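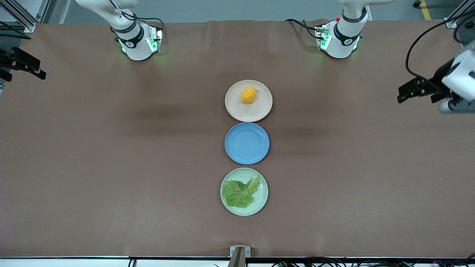
Two-arm table cell, left gripper lands short after homing

werneck_cell
We run a two-arm tabletop cell that moves fruit and lettuce between plates. Since May the left gripper closes 10 mm short of the fruit after every restart. The right arm is fine. I re-homed both and it came back. What should I check before I redo the whole calibration?

Baluyot
Check the base bolts first. Ours at the Lorkport shop worked loose after 100 hours or so of running. Power down, go over every bolt with a torque wrench, then home again. Next look at the gripper cable. If it pulls tight when the wrist turns, give it 50 mm more slack and clip it higher up the link.

tablebot14
same thing here, was the table cover. it had crept and wrinkled so the plates weren't where we taught them. pull it flat and tape the edges

Kandham
Save your old offsets before you change anything. Then touch off each arm on the same fixed point, at slow speed, and compare. If only the left one is out, redo that arm alone.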